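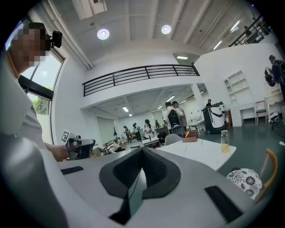
The big room, looking toward the mezzanine.

I have wanted to write about small organizers for a while, mostly so I stop buying the wrong ones. I own 14 boxes, trays and tins at this point, and I use maybe half of them. The rest sit inside each other on a shelf at Trakivau, waiting for a purpose.

My problem was always depth. A deep box looks useful in the store, then everything slides to the bottom and you dig. Mi-kyung Koo talked me into shallow ones with dividers back in May, and I have come around to her view.

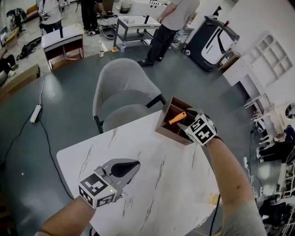

A divided box works best when each slot gets one kind of thing and stays that way. I used to mix pens, tape and screwdrivers and call it sorted. The little brown wooden one near the far edge of the table has thin partitions, and a tool with an orange handle sits in it at an angle, so you can find it from across the room. I would like every handle to be that bright. Mine are mostly black - and so are the bags I lose them in.

Power strips are the other thing. I like one on the table where I can reach it, but then the cord takes over the surface. I have tried clips and a 12 inch sleeve, and the clips were better.

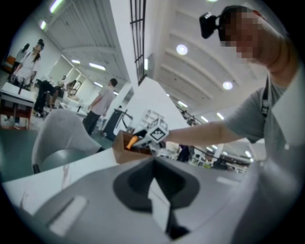
Cardboard box with low sides, on the white table.

For anything bigger I still go with plain cardboard. It costs nothing, and when it wears out I flatten it and get another.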